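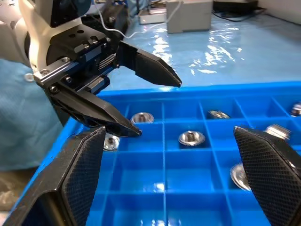
19th February

I promised in my last post to write more about the arms and less about the chairs we bought for the workshop, so I will try. Thank you to everybody who wrote about the chairs.

For the new readers: I rent a bench at Caldeira, a shared workshop behind a bakery, together with Ronaldo Barbosa and Birthe Hviid. In the evenings we build a two-arm sorting cell. Ronaldo does the electrical side, Birthe does the software, and I do the mechanical parts and most of the sweeping. English is my third language and I still look up the names of fasteners, so please be patient if I use a wrong word. The project is called Prundanus, a name Birthe invented at two in the morning and which we never found the energy to change.

The task sounds small. Metal parts wait in a blue tray with many square cells, and the arms must bring them over to a steel tray with holes in the bottom. The left arm does the picking from the blue tray. The right arm works above the steel tray, and later it should straighten any part which was put down badly. A person with a cup of tea can do it without looking. We have been busy with it since May.

The first big problem was the cell walls. The fingers must open enough to go around a part, but when they open inside a cell they touch the walls, and then the whole tray moves a little. When the tray has moved, every position that Birthe saved is wrong. I tried double-sided tape under the tray and it held very well, so well that I pulled a piece of the blue table sheet off with it. I replaced the sheet. Now I use two thin strips of rubber from Plurkov, the hardware shop on our street, and I am happy with them. They cost 5 dollars and the man there cut them for me at no charge.

The second problem is light. The sheet is glossy, the parts are glossy, and the cells are glossy too. In the wrist camera a reflection on the floor of an empty cell can look very much like the rim of a part. Birthe made a test with 392 pictures from our evenings, and nearly all the mistakes were in cells where there was nothing to pick. I wanted to buy a matte cloth for the table. Ronaldo said this would not help with the cells, and he is right, I think, but I would still like the cloth.

What did help was a change in the order of the work. Before, the arm went row by row from the far edge, like a person who reads a page. Now it first looks at the whole tray from higher up, makes a list, and goes only to the cells where it is sure. The unsure ones it leaves for the end. It is slower for each part, but I do not have to stop it so often, and I can eat my sandwich.
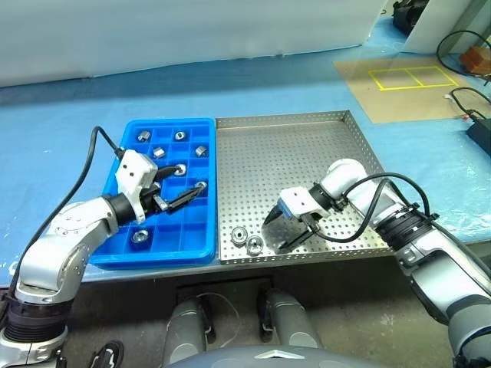

Left arm on a part in the blue tray, two parts already on the steel one.

About the steel tray I must also say something. It was my idea, and I got it second-hand from Dalva Portela, who closed her catering business and sold everything in one weekend. I liked the holes because I thought a small part would not slide on them. It slides a little. If the fingers let go too high, the part also jumps, and one evening we were looking for a ring under the shelf for a long time with a torch. So I lowered the release height by 3 millimetres, and after this it became calm. Birthe wants to do it properly, with the force reading, and she has already written half of it.

The cables are still not good. Each gripper has a black cable which goes in a loop, and I never know how big to make the loop. Too short, and it pulls when the wrist turns. Too long, and it hangs over the tray. Benedito Furtado, who repairs sewing machines at the next bench, gave me a soft clip that he uses for thread guides, and I will try it on the left side first. If somebody has a better method, please write it in the comments - I read all of them, even when I answer late.

Still to do before the next post: new pads for the fingers, a proper lid for the power strip, and the small fixture from Windance which should arrive next week. Ronaldo also wants to try up to 2 hours without stopping. I said yes, but only if he brings the tea.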